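Home | Boards | Workshop Talk | Members | Search | Log in

Can a machine do the boring jobs yet?

terkalico_tom
Our place has been promised a robot that sorts the returns bin by November. The Skedeo rep says it learns. I say my nephew learns too, and he still puts forks in the spoon drawer. Has anyone got one doing proper work?

gantry_gran
Depends what you call work. Ours does one job all shift without moaning. Ask it for a second job and you need a fortnight and a new set of fingers.

Y. Bahrami
We're still on toddler toys, and I'm not embarrassed by it. 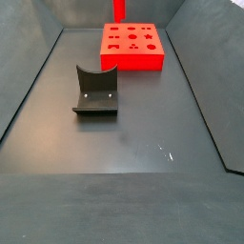
Rostami Works, Handling & Fixtures Team

Star hole, round hole, slots, and a bracket sitting by the box. If an arm can't line a peg up with a star, I don't want it near my crockery.

terkalico_tom
So 1,000 goes at a toy, and then the washing-up?

Y. Bahrami
More than that, and no washing-up. Plates are slippery and they don't come with a hole the right shape.

ekum_lad
Disagree. Shape sorters tell you nothing. The box is rigid and stays put. Try a wet sock. Ours folded 50 tea towels and I'd have been quicker doing it with my feet.

gantry_gran
You'd have been quicker, but would you have done the next 50?

ekum_lad
For double time, yes.

Y. Bahrami
Socks are harder, granted. I'd still rather see it fail at something where I can tell why it failed.

terkalico_tom
Right. I'll tell the boss 6 months, and keep my gloves on the hook. Does the Skedeo one at least sweep up?

gantry_gran
Ours makes the mess. Sweeping is extra.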